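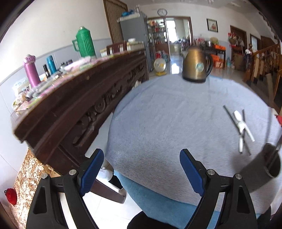
Replacement finger pads for the Ditia hand-held gripper
Print this page | E-mail this page

Our office is considering the Ditia hand-held gripper kit for use in private homes. The supplier quotes 317 for the kit, with one set of pads. May we ask how long a set lasts, and whether pads are sold separately?
Detendale Office, 08/01/2018

Pads are sold in packs of 2. Our department logged 2,117 grasps on the first set before replacing it. Smooth objects, such as bottles and cups, caused little wear — carved wood and rough fabric caused more. We recommend ordering a spare pack with the kit.
Lozano Services

Ours lasted 60 days. Check the bolts too.
Jimdale_Lab

The pad pack is not listed in the December catalog. It must be requested from the supplier in writing, and the order form should state the kit version.
Lozano Services

Related items
Cleaning textured gripper pads
Ditia kit: warranty terms
Tightening finger pivots
Grippers for household objects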